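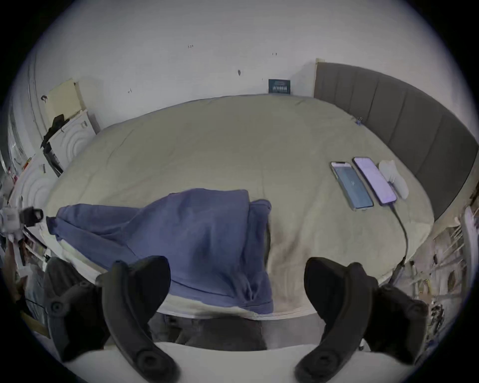 About Plimau

Hi, I'm Gudrun Stüber, and I run Plimau, a small school for people who never quite learned how to deal with their own laundry. Folding, sorting, putting away, making a bed you'd like to get back into at night. I teach most of the classes myself, usually in my socks, and I talk the whole way through, so if you like a quiet classroom I'm sorry in advance!

Before this I spent 12 years doing linens and guest rooms at a hotel in Grondau. I loved that job. I could strip and make a double bed while telling you the plot of an entire movie. But friends kept asking me to come over and "do the closet" with them, and then friends of friends, and after a while I had more closets than weekends. So I rented a room on Kevby Street, put a bed in it, and wrote my first lesson on the back of a dry cleaning receipt.

How we teach

We work on the bed. I know plenty of folding people swear by a table at hip height, and good for them, but most of us dump the clean clothes on the bed and then stand there looking at them. So that's where we start — with a heap. You take one thing out of it, shake it once, lay it down, and smooth it with the flat of your hand from the middle outward. Phones can stay on the bed as long as they don't end up in the pile (mine has been folded into a pillowcase more than once).

The washers are a few steps away in the same room. I wanted it that way from day one. Sorting makes a lot more sense when you can turn around and see where everything is headed, and the darks have a habit of taking over whatever surface you give them.

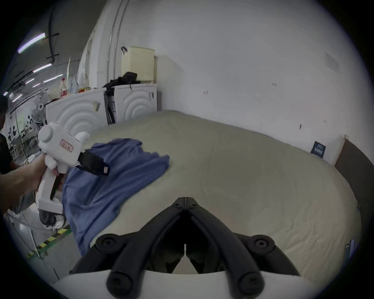
Something blue on the bed, darks up on the washer, and the cream basket above them.

Classes are small, up to five people, and they run an hour and a half. The first one is all tops. T-shirts look easy and they're the thing people fight with most, particularly the soft cotton ones that slide out of shape the second you let go. Find the neckline first, then the sleeves, then worry about the rest. In the second class we do pants, towels and the dreaded fitted sheet, and the third is drawers and shelves, where I get a little bossy.

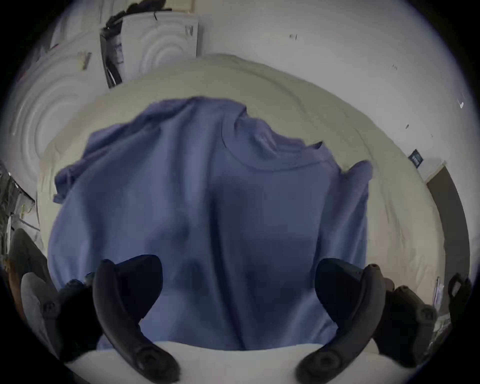 Blue crew-neck, before the fold. Look for the neckline first.

Who comes

All kinds of people! College kids about to move out, new parents buried in tiny pants, a retired bus driver who wanted to surprise his wife. Our youngest regular is 19 and folds a better sweatshirt than I do, and she lets me know it.

We also do private sessions at your place if you're near Grondau, and I bring nothing with me except a notebook. Your clothes, your bed, your drawers — it sticks better that way.

Come by

We're at 1409 Kevby Street, in the old Engebretsen building, second door on the left once you're inside. Ring the lower bell, the upper one belongs to the dentist. New classes start in January and again in the spring, and you're welcome to sit in on one before you sign up. Bring a basket of whatever's been on your chair all week.

Gudrun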